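4.2 Wrist-view perception under cloth occlusion

The grasp planner described in Section 4.1 assumes that the fingertips can be located in the wrist view at the moment of closing. With rigid objects this holds most of the time. With garments it often does not. Cloth hangs in front of the lens, rests on the fingers, and changes shape between one control step and the next. This section covers how the perception module, Priker, handles these cases and how it passes its output to the controller.

Priker runs two networks on each wrist image. The first labels every pixel as hand, cloth, or background. The second estimates a position for each visible fingertip. The labels from the first network are used to weight the output of the second, so that a fingertip estimate that falls mostly on cloth pixels is given low confidence. We also use the joint encoders to predict where each finger should appear. When the image estimate and the encoder prediction disagree by more than a fixed threshold, the module keeps the encoder prediction and raises a flag.

Two things made this harder than we expected. Garments close to the lens are out of focus, and the blurred border between cloth and hand can be many pixels wide. Early versions of the labeling network placed that border almost at random from one image to the next. We retrained it on 1215 hand-labeled wrist images in which annotators were allowed to mark a band as undecided. Pixels in the band do not count toward the loss. The second problem was reflection. The metal of the fingers picks up color from whatever is near it, and color alone was a poor cue for separating hand from background. Figure 7 has both difficulties in one view: the dark knit is heavily blurred, while the three downward fingers and the carpet at the right are much sharper.

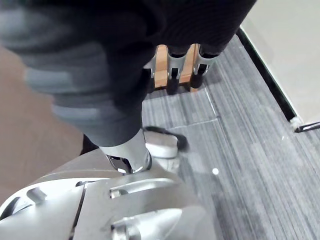

Figure 7. Wrist-camera view during garment handling. Dark, banded knitwear hangs over part of the hardware. Three fingers with their tips pointing down are visible under its lower edge, and a finger of the nearer hand rises to meet the cloth.

4.3 Closing the loop

The controller, Pallis, takes the fingertip estimates and their confidence values and decides whether to close, hold, or back off. It does not plan over the full shape of the garment. We tried this with a particle model of the cloth and found that the model drifted too far from the images to be useful after the first contact. Pallis instead keeps a short history of the cloth border near each fingertip – 44 control steps in all the experiments reported here – and fits a line to its motion. If the border is moving with the hand, the grasp is treated as holding. If the hand moves and the border does not, the hand stops and reopens.

Low confidence on a single fingertip does not stop the motion. Low confidence on all visible fingertips does, and the arm then backs up along its last path until at least one estimate recovers. The retreat speed is fixed and was set by hand.

We logged 117 garment trials with this controller. In most of the failed trials the labels were correct and the fingers had closed on a single layer where two were needed. The wrist view carries little information about layer count, and Priker makes no attempt to estimate it. Tactile sensing would be a natural addition but was left out of this version.

Average delay from image capture to motor command was around 100 milliseconds.

Related items
Negussie: a labeling tool for deformable objects
Replaying wrist-camera logs with Rarkham
Encoder drift in multi-finger hands
Pallis controller release notes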